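Okay, notes for the Droltbridge evening. Talk slowly, I always rush the start!

**Opening (2 min).** Say hi, say I've moved kitchens twice and still own too much cutlery. Ask who has a drawer that won't close. Wait for hands (there will be hands). Then: before you buy one single divider, clear yourself a table.

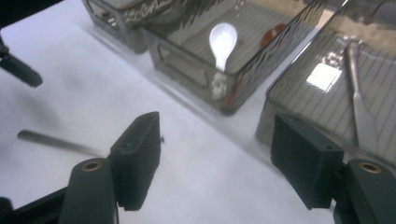

*Page 2*

**Why a plain table.** I love a pale, bare top for this, small stuff shows up so well on it. Tell the Plillden story, where we pulled 79 pieces out of one drawer and nearly 19 of them were teaspoons. Pause for the laugh, if it comes.

**Sorting.** Knives and forks first, they're easy. Then chopsticks, and here I get bossy: match them up before they go anywhere near a bin! Soup spoons get their own spot, the ceramic ones chip if you toss them in with metal.
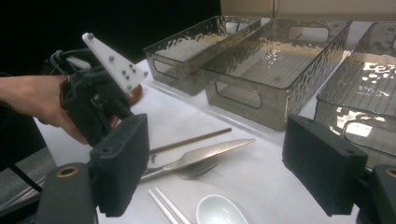 I like see-through bins with handle holes, because you can grab one and carry it straight to the sink when it needs a wash. Smoky plastic is fine too, you can still tell what's in there. Measure the drawer first (I didn't, back in October, and drove back to Runau with the lot).

Questions next, then hand out the sheets.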